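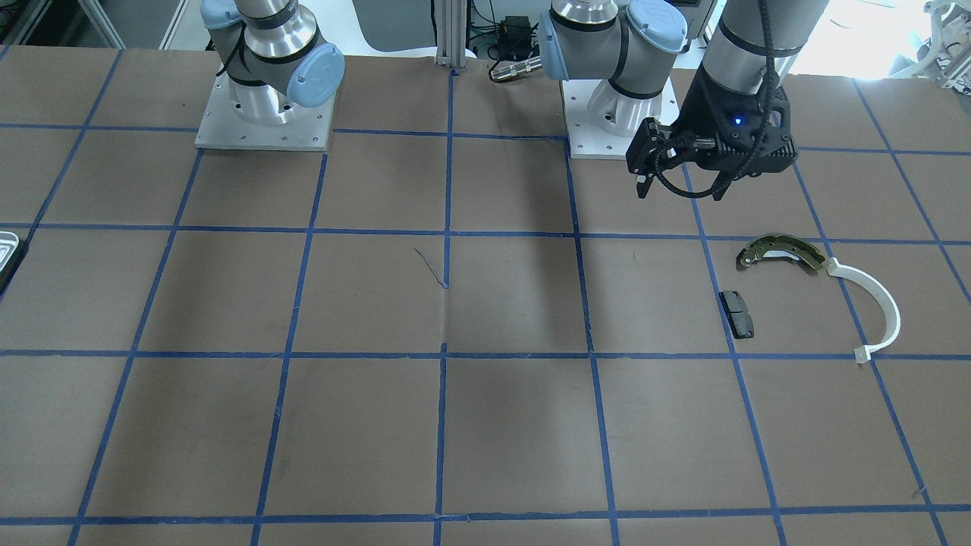
Abdelilah still thinks we should throw out the whole March batch and start over. His point, as he put it on the phone: if the seal resistance drifts that much in the controls, then the block curves from the same plates tell us nothing. Ragnheiður disagrees and so do I, mostly. Writing down where we are before I forget.

April 12, 2024

Cells: the channel line, passage 9. Looked fine under the scope, a bit crowded. Split them too late again, my fault. Vilhjálmur wants nothing past passage 8 used for real data. Noted. Today was a test anyway.

Compound: Cloleck, fresh stock from powder. Old stock had stuff at the bottom of the tube even after warming, so all the low values from March could just be drug that never went into solution. Would explain why the block looked so weak and why it differed plate to plate.

Morning run – four wells lost before the first addition. Bath tubing had a bubble in it, took forever to find. Flushed twice. Then ok.

Afternoon run was better. Control current steady through the wash, no rundown worth mentioning. Added Cloleck low, waited, small drop. Added high, tail current went down clearly and only came back partway on washout. Slow off-rate or it's sticking to the tubing, can't tell which from this. Inger says she had the same thing with Onu last year and it was the tubing. Ask her what she swapped to.

Amplifier filter was left on the wrong setting from somebodys other experiment. Caught it after the first sweep. PLEASE put it back to 400 when you finish. I taped a note on the rack.

Brumurell file: Valdemar sent the new analysis script. It fits the tail properly now but it still drops the last sweep for no reason I can see. Ran it by hand for todays wells and the numbers agree except for that. Emailed him.

On Abdelilah's question. Pulled the March controls again after lunch. The bad seals are nearly all from two plates, both coated with the old lot. The rest hold up. I would drop those two, keep the other controls, and redo every Cloleck well with fresh stock. Prekusside wells can stay, that one dissolves without any trouble. He is not going to love it but it saves us weeks.

To do
– thaw new vial, start low passage
– spin down and check the old Cloleck stock, want to know how much was acutally in there
– blank run with vehicle only, full lenght, same tubing
– glass syringe for the high dose?
– order coating, we have 8 plates worth left
– send Ragnheiður the list of dropped wells with reasons

Incubator alarm went off again when I was leaving. Door seal. Pushed it shut and it stopped.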